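Drilville Museum of Making
Young Visitors' Pages

How a Workshop Keeps Its Things in Order

Every workshop, large or small, needs a place for its tools and parts. A good store helps people to find what they want and to put it back afterwards. This page explains how such a store works. Difficult words are explained as they appear.

The workbench

A workbench is a strong table on which things are made or mended. Its top is often protected by a cutting mat, a tough sheet that saves the surface from sharp blades. Many mats are printed with a grid, and the lines of the grid help a person to cut straight. 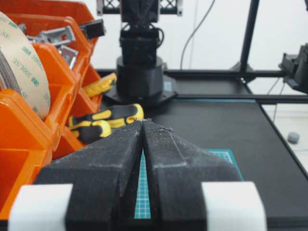 Tools that are used many times a day are usually kept within reach. Pliers grip and bend. Cutters snip wire. A utility knife has a very sharp blade and must only be used by an adult, or with an adult beside you. Bright handles are useful, as a yellow tool is easy to notice on a dark table.

Open-fronted bins

Small parts roll away and are soon lost. For this reason many workshops use plastic bins with open fronts. The bins can be stacked in a column, and a hand can reach into any of them without lifting the others down. A raised lip at the front holds the contents in.

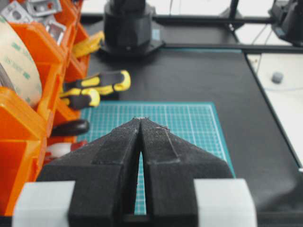
Wide rolls of double-sided tape may be kept in the bins as well. Double-sided tape is sticky on both faces. A paper or plastic strip called a liner covers the glue until the tape is needed, and it is then peeled away.

What is a corner bracket?

A bracket is a piece that joins two other pieces together. A corner bracket has two flat faces that meet at a right angle, like the corner of a book. Bolts pass through the holes in each face. Some brackets also have a gusset - a triangle of metal between the two faces, which makes the corner much stiffer.
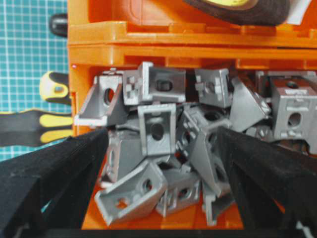 Die-cast parts are made by forcing melted metal into a steel mould. When the metal has cooled, the mould opens and the part comes out. The same mould can be used again and again, so the brackets match one another closely.

Corner brackets are often used with aluminium profiles. These are long bars with a slot along each side, shaped rather like the letter T when seen from the end. Frames for desks, shelves and machines can be built from them.

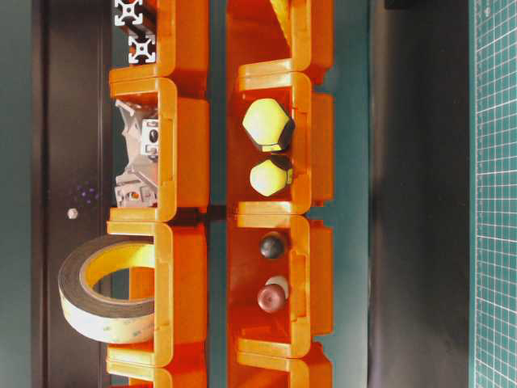
Try it at home

1. Ask an adult for some clean, empty boxes or tubs.
2. Sort your pencils, bricks or beads into groups. You may sort by shape, by size or by use.
3. Give each group its own box and write a label for it.
4. Ask a friend to find one item. If the search is slow, consider whether the groups should be changed.

Words to remember

Gusset: a triangle that strengthens a corner.
Liner: the strip that covers sticky tape.
Profile: a long bar with the same shape from end to end.

Text by Sofia Athanasiadis. Checked for schools by Hok-lam Lui.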